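Noltport Co-op News

Changes to the vegetable box scheme from next month

The vegetable box scheme is changing, and members who get a box will need to do one or two things before the next round of orders. The new arrangements were agreed at the June meeting. This item sets out what is different, what stays the same and who to contact.

The scheme now has 220 households on the list. When it started, all the boxes were packed on one morning and collected the same afternoon from the hall on Venter Street. That worked while the list was short. This spring the line at collection time went out the door and down the ramp, and several people who came straight from work found their boxes had been handed to someone else with a similar last name.

From next month there will be two collection points. Households north of the river will pick up from the hall on Venter Street as before. Households south of the river will pick up from the old seed store in Lesten, which has its own parking lot and a side door wide enough for a hand truck. If you live south of the river but would prefer to keep using Venter Street, tell Karabo Cele and she will leave you where you are.

What goes in the box

The standard box will still be built around potatoes, onions, a green vegetable and whatever is plentiful that week. Members asked for less chard and more beans. Gerrit Mathebula, who does the ordering, has spoken to the growers and beans will be in most boxes until the end of the season. The chard will drop to every other week. 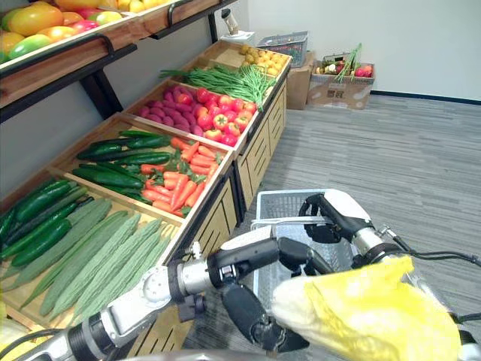
Potatoes and green beans on a tiered display, with fruit on the shelf above.

We have also had requests for fruit. None of our growers has enough of it to supply every household, so fruit will be an add-on that you order separately. The add-on list will be printed on the back of the order form. Prices will change from week to week and the form will show the price at the time of printing. If the price goes up before packing, you pay the printed price. If it goes down, you pay the lower one.

The small box is staying. A few people had heard that it was being dropped, and that was a misunderstanding. It was discussed in June and voted down. The large box is the one that is going, as only 7 households were taking it and each needed to be packed by hand from a separate sheet. Those households have been written to and can take two small boxes in its place at a slightly lower total.

Swaps

Swaps have caused more trouble than anything else in the scheme. Under the old rule you could swap any one item for any other at the collection table. By the end of the afternoon there were usually no carrots and a great many turnips, and the people who collected last had little say in what they took home.

Swaps will now be made on the order form. There is a line for one item you do not want and a line for what you would like in its place. The packers will do their best. Swaps at the table will stop, except where something in the box is spoiled or missing. 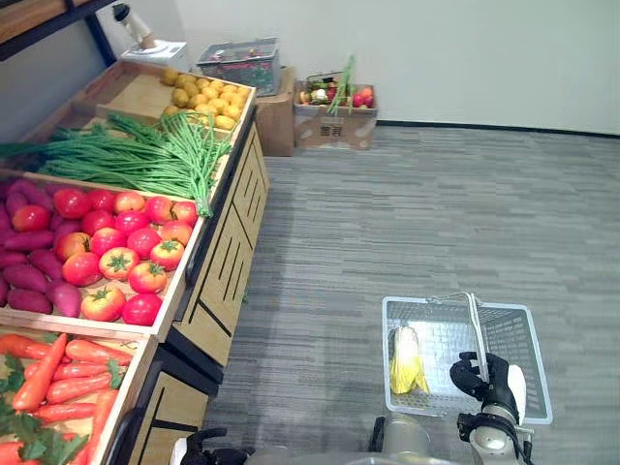

Allergies are handled separately and do not count as a swap. Write them in the space at the bottom of the form, even if you have told us before, because we are moving to a new list and the notes on the old one were not always easy to read. Anel Mthembu is typing up the new list and may call you to check a spelling or a phone number.

Crates and bags

The co-op bought 511 folding crates when the scheme began. A count in June found that a large share of them had not come back. Please look in your garage, your car and under the stairs. Crates can be returned to either collection point at any time the door is open, and no one will ask how long you have had them.

Until we have enough crates again, please bring your own bags or a basket and unpack your box at the table. There will be an extra table at both sites for this. Leave the crate in the stack by the wall, folded flat, with the handles facing the same way so that the stack does not lean.

Replacing the missing crates would cost more than the scheme can spare this year. The balance at the end of June was $2,669, and part of that is already set aside for van repairs. The van needs new rear brakes and a door seal. The work is booked with Gorkell, the same garage as last time, and we will borrow a trailer for the week it is off the road. 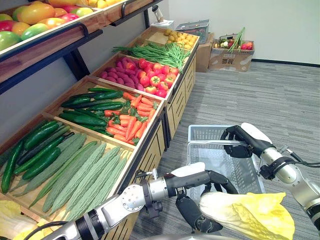
Packing mornings will start half an hour earlier to allow time for the Lesten boxes to be driven across. We could use more help at the Lesten end, mainly with unloading and with checking names off the list. The work is not heavy if two people share it. Ngozi Bako is drawing up the rota and would like to hear from anyone who can do one morning a month.

Payment

Payment is still due one week ahead. Cash and checks can go in the box by the door at Venter Street. There is no payment box at Lesten yet, so members collecting there should pay by bank transfer or drop a check at Venter Street. Please put your household number on it. Three checks came in last month with no number and a signature we could not make out, and they are still in the drawer.

If you are going away, you can pause your box for up to four weeks without losing your place. Tell us before the order form is due. Boxes that are not collected and not paused will be given to the Lesten lunch club at closing time, and they will be charged as normal.

Order forms for the first round are at both sites now and should be returned by 2020-07-29. Late forms will get a standard box with no swaps. Questions about collection points go to Karabo Cele, and anything to do with growers or prices goes to Gerrit Mathebula. Petronella Van Wyk is still looking after new members and has application forms at the Venter Street desk.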